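Sorting the Play Kitchen Before the Holidays
October 30, 2026
Posted by Socorro Benavides

Readers of this page will know that the play kitchen has been under review for several weeks. The set has grown well past its original purchase, and I have resolved to decide which pieces remain in daily use and which go into storage until January. The first stage was to lay a portion of it out on the white table.

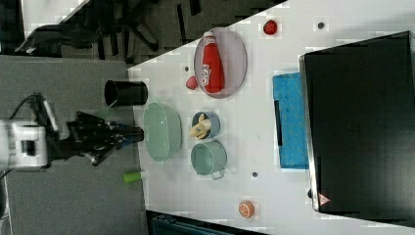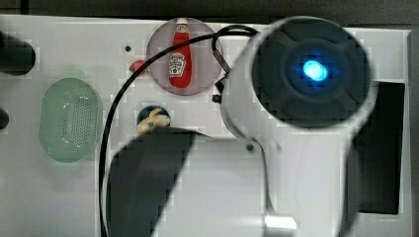
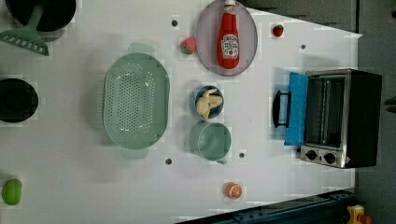
The red bottle on its pink plate, with other play kitchen pieces on the white table.

The cookware was considered first. The light green colander is to be kept without question, as it serves equally well for washing fruit and for carrying it. The black pots will also stay, together with the green slotted spatula.

Play food presented greater difficulty. Rajitha Fakir, who has passed along many pieces over the years, recommends storing fruit apart from condiments. I have adopted this policy in part – the strawberries now have their own Dramley box, but the ketchup remains with the plates, where it is always wanted first.

Small items such as the orange slice will go in a lidded tub on the lower shelf. Labels have been ordered from Fasta, 28 to a sheet, and will be applied on arrival. Correspondence regarding duplicate bananas is welcome in the comments.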